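Gripper lets go of things after a while, but only sometimes. Where do I even start?

Posted in Small Arms and Grippers
Kristine Mercado, 26 August 2023

Hi everybody, and sorry in advance for the length of this. I've been running a two-finger gripper on a tabletop arm since February, and for months it was a joy. I have it pick up everyday things from a wooden table and set them down a little farther over, with a wrist camera saving pictures as it goes. Lately it drops things. It closes fine, lifts fine, and then somewhere on the way across the fingers go slack and down it comes. These are from the wrist camera, all from the same session: 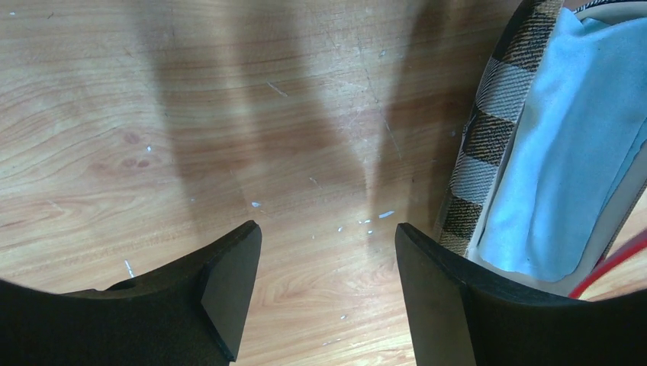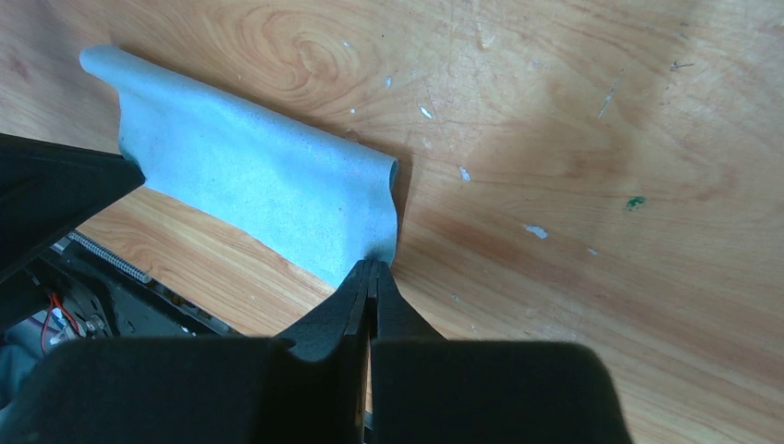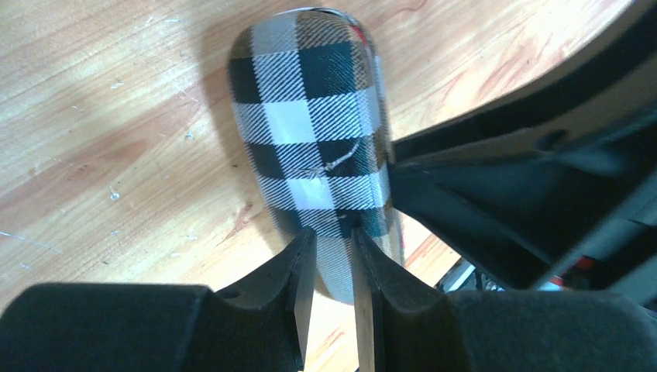

The part that's driving me up the wall is that the controller never complains. The log says "grip OK" right through the drop and for a good while after. I went back through 212 picks and 56 of them ended in a drop, and I couldn't find one error line among them. Soft things and hard things both go. The drops do seem to bunch up late in a session, so I wondered about heat, but the motor casing has never felt more than warm to my hand.

The gripper is a Muken and the controller is a Brikska, both bought used, so I can't lean on a warranty. I have already wiped down the fingers, swapped the power supply for a spare, and put the closing force up from 200 to 300 on the slider (whatever those units are!). The higher force may have made it worse. Has anyone seen this before? I'd hate to buy a new motor just to learn it was something silly.

Cristóvão Carrilho

Hello Kristine, and welcome to the long evenings club. I had very nearly this fault on a Muken last winter, and I would look at the holding current before spending any money at all.

On the older Brikska firmware there are two separate settings. One is the closing force, which is your slider. The other is the hold limit, and it sits on a different page under Drive, where I walked past it for weeks. Once the fingers stop moving, the controller drops from the first number to the second. If it thinks the motor has been working too hard, it cuts the second number again, quietly, and "grip OK" stays on because that line only reports that the close command finished. It doesn't check whether anything is still between the fingers. I think it's a poor choice of words on their part and I wrote to tell them so.

So raising the slider would make the motor work harder on every close, use up its allowance sooner, and bring the cutback on earlier. That would fit with your drops coming late in the session.

To check it, turn on the drive log (it's off by default), let the gripper hold something light and unbreakable, and leave it alone for a few minutes with your hands well out of the way. Watch the current column. Mine sat steady and then stepped down all at once, and the fingers eased open a moment later. If you see a step like that, put the slider back to 200 and give the motor a pause between picks. My drops stopped that same evening.

If the current stays flat and the fingers still slip, then I'm wrong, and I'd go looking for a loose coupling on the motor shaft. Please switch off at the wall before you put a screwdriver or a fingertip in there. Mine closed on my thumb once when I had only paused the program, and I was cross about it for days.

popescu_bench

could be the cable. my wrist cable went bad right where it bends and it did all kinds of weird stuff. wiggle it and see

Borach

I'd go with Cristóvão's test first, but the cable is worth five minutes too. Power off, unplug both ends, and use a meter to check each wire while you bend it slowly through the same curve it makes on the arm. Please don't wiggle it live. If a wire comes back in the middle of a move the fingers can snap shut, and used controllers don't always start up in the state you'd expect.

One more thing, for after you've fixed it. Have your program compare the finger opening at the end of the close with the opening halfway through the carry. If the gap has changed by more than a hair, stop the arm and write a line to the log. I added that check after a bad week, and it has been through 1,117 picks since then and caught nine slips that my controller had marked as perfectly fine. It's only a few lines of code and I'm glad to paste mine if you tell me which language you're using.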